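White towels become stiff and smell after few washes
posted in Laundry and Cleaning, 11/13/23

Despina Margaritis
Hello all. I have 23 white towels for a small guest apartment and they become hard like cardboard. Also there is a sour smell when they get wet again. I wash them hot, with softener. Rinsing by hand in the bathroom sink helps a little – but I can not do it for all.

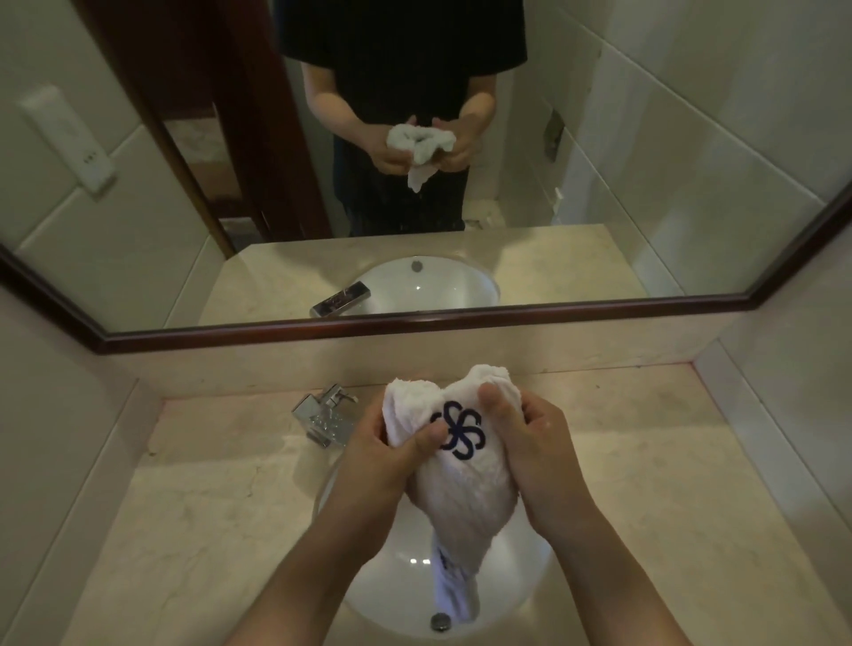
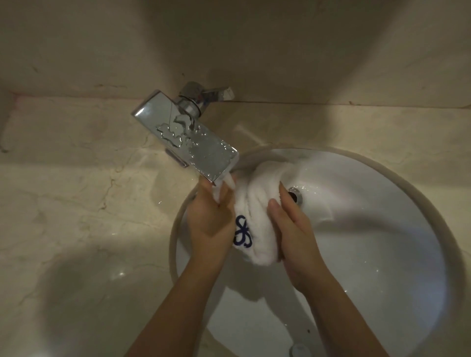
Thanasis Galanis
Stop with the softener, it stays in the cotton. I had the same problem in July. One wash with white vinegar, then one with half of the usual powder. Do not fill the drum more than two thirds.

Amber Verbeke
buy new ones

Isauro Huerta
I agree with Thanasis, but please check also how hard your water is. Mine was 368 on the test strip and vinegar alone was not enough, I had to add washing soda. And never vinegar together with bleach – this is dangerous.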